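Prornby to raise kitchen rental deposit in July

Renters in Prornby's furnished apartments will pay a higher deposit starting in July, the housing association said in a notice sent to tenants this week. The deposit goes from $500 to $700 for new leases. Existing tenants keep the old rate until they renew.

The change covers 113 apartments in the Fundby and Afolabi buildings, all of which are rented with kitchens already fitted and appliances included. Unfurnished units are not affected.

According to the notice, the extra money will be held against damage to counters, shelves and built-in cabinets. The association says repair bills for kitchens have gone up in each of the last 4 years and that the old deposit no longer covers a typical countertop replacement. Money not used for repairs will be returned within 30 days of move-out, as before. 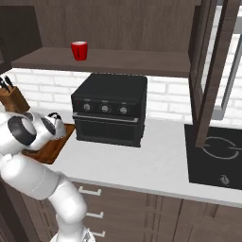

A kitchen with a white counter and a dark wood shelf. Computer rendering.

Tenants who cannot pay the full amount up front may split it into monthly payments over the first 8 months of the lease. No interest will be charged. A request has to be made in writing before the keys are handed over, and the form is available at the rental office on the ground floor of the Fundby building.

The association is also changing how apartments are checked. Until now, staff inspected a unit only when a tenant moved out. Under the new rules there will be a walk-through on move-in day as well, and both sides will sign a list of any marks or scratches already there. Tenants get a copy to keep.

Some residents have complained that the notice came with little warning. A tenants' group in the Afolabi building has asked for the increase to be delayed until the fall and wants the association to publish its repair costs for each building. The association said it would answer the request in writing but did not say when.

Zustel, the firm that handles maintenance in both buildings, will carry out the inspections. Its contract was renewed this spring and is not part of the dispute.

The rental office will take questions about the new deposit from 9 a.m. to 4 p.m. on weekdays. Tenants whose leases end before July can renew early at the current rate.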